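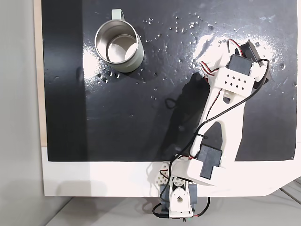
Vurnel desktop arm kit – anyone else built one?

Desktop Arms & Small Automation > Kits and Reviews

gearlash
Jun 17, 2018

I have now owned the Vurnel kit long enough to be annoyed by it in an informed way, so here is a review. Mine is the printed version, where they send you the white parts already printed and you supply the evenings. You can also buy the files and print your own, and I believe that's what most people here did.

The build took me 5 evenings. The manual says one. I assume the manual was timed on somebody who had already built it and was being paid.

The good. The prints are clean. I had no stringing in the screw holes, and the upper arm link with the triangle cut out of it is a lot stiffer than it has any right to be. Spare horn screws in the bag, which I needed, having fed the first ones to the carpet. The black cable is long enough to run down the whole arm to the base with slack left over.

The bad. That same cable. There isn't one clip or channel for it anywhere on the upper link, so it goes where it likes, and where it likes is the elbow. The wires at the wrist stick out in a loop and will snag on anything taller than a coaster. Also the software, Plellico, which comes with the kit and which I'll get to when I have calmed down.

My test so far is mugs. I have a steel camping one with a green handle and I'm trying to get the arm to take it by the handle, lift, and set it down without an incident. Success rate is a matter of definition.

3 out of 5 for now.

karla_tovar

3 is generous for a kit with no strain relief. I returned mine. The elbow servo was chattering out of the box and support told me to "let it settle." It's a servo, it isn't a houseguest.

binturong_ops

Chatter at the elbow is nearly always the power supply. The one in the box is barely enough to hold the arm up, never mind move it. Put it on a proper bench supply and see if it still does it.

karla_tovar

Would love to, it's in a box in a warehouse now. My position is that if I need to replace the power supply to use the product, then I bought most of a product.

gearlash

Mine chatters too, but only with the arm stretched way out. I have a bench supply someplace under the other projects. Will dig.

ducphan

Đức Phan here, I teach an evening class and we've built four of these plus one of the Mosero. Some notes for whoever finds this later.

Center every servo before you put the horn on. The manual puts this on page 2 in small type and then shows you the horn already attached, so everybody skips it. If the base turns farther one way than the other, that's what you did. Take the horn off, center, put it back.

Don't tighten the shoulder screws all the way until the lower arm is on. You will only have to loosen them again.

For the cable, two small zip ties on the upper link, through the cutout. Leave a loop at the elbow big enough to put a finger in. I've never had one snag after that.

On the mug: go slow on the last inch. The arm droops a little when it's reaching, and the software doesn't know about the droop. You can lie to it and tell it the handle is higher than it is.

gearlash

Lying to it is the first tip in this whole hobby I have fully understood. Thank you. The base does turn farther one way, so I guess I know what I'm doing tonight.

oldsprocket

What surface are you people running on? I ask because I put mine on a glossy black panel, thinking it would look sharp, and now there are reflections all over my tracking camera. The arm is convinced there are two mugs and prefers the wrong one.

gearlash

Glossy black, same as you, for the same stupid reason. I'm not using a camera for tracking though, I just type in positions like an animal. It shows every drop of water and every fingerprint. I wipe it down and it looks worse.

binturong_ops

Matte cutting mat. Costs almost nothing, has a grid on it already, and stuff doesn't slide. I'd have thought this was obvious.

oldsprocket

It's obvious now, yes.

karla_tovar

Or buy the Gautam, which ships with a mat, cable clips and a power supply that can hold up the arm it comes with. I paid more and I have spent no evenings on it. It worked the same day.

binturong_ops

The Gautam is sealed. When a gear goes you mail them the entire shoulder and wait. I had one at work and we waited from January until I stopped asking. With the Vurnel I pull the dead servo, put in another one, and I'm running again before lunch. I'll take ugly and fixable.

karla_tovar

Different people want different things. I want to write code that moves an arm. You want to own a very small car from the seventies.

binturong_ops

I do want that.

ducphan

You're both right, for my class anyway. The students learn a lot more from the Vurnel because it's all out in the open, servos and wires and everything. If I were doing a demo for the school board I would bring the Gautam and keep my hands in my pockets.

The Mosero I can't recommend to either of you. The gripper is nice. Everything holding up the gripper is a suggestion.

gearlash

OK, calm enough for the software part.

Plellico installs fine. It finds the arm fine. Then you press Home and it moves every joint at once, at full speed, to a place it has picked out without telling you. Mine went straight through a cup of pens. There's a speed slider, and it applies to everything except Home.

Error messages are numbers. I get 2114 a lot. The manual has a list of codes and it goes right past that one without slowing down. I wrote to support and they asked me what it meant.

ducphan

We get 2114 when a servo drops off the line for a second. Reseat the plugs at the wrist first, they work loose when the wires get tugged. It's the same snagging problem in a different hat.

oldsprocket

Can confirm, had it, pushed the plugs in, went away. Dab of hot glue on them after, if you're sure you're done in there.

karla_tovar

Please don't glue connectors, somebody has to open that up again someday.

oldsprocket

Hot glue peels off. I've been doing this since before the kit came with instructions.

karla_tovar

From what I'm reading, it still doesn't.

gearlash

Update. Took the base horn off, centered it, put it back. Base now turns evenly both ways. Zip ties went on as directed and the finger loop fits a finger. Found the bench supply (under the other projects, as promised) and the chatter is gone unless I stretch the arm clear out to the far corner of the board, where I had no business sending it anyway.

2114 has shown up once since, and I had just knocked the wrist with my elbow, so I'll take the blame for that one.

Mug: it took the handle, picked the thing up and put it down again still upright. Then I ran the same program a second time and it closed the gripper very carefully on nothing, right next to the mug.

Moving my score to 4, with the extra point belonging mostly to Đức. Karla can subtract it again if she wants.

karla_tovar

Subtracted.

binturong_ops

If it missed on the second run with the same program, check whether the mug moved when it was set down. Bet you it slid. Get the mat.

gearlash

It slid. Mat is ordered.

wexcombe

New here, reading this because the kit is in my cart. Is the preprinted version worth the extra over printing it myself? I have a printer but it's moody.

ducphan

If the printer is moody, buy the parts. The wrist bracket with the little diamond holes is the one that beats people, the holes close up and then it warps off the bed. The rest you could do on nearly anything.

oldsprocket

I printed mine and the wrist took three tries. Print it flat with the holes facing up and don't watch.

wexcombe

Preprinted it is. And a mat, zip ties and a power supply, apparently.

karla_tovar

Add that all up and then go look at the price of the Gautam again. I'll wait.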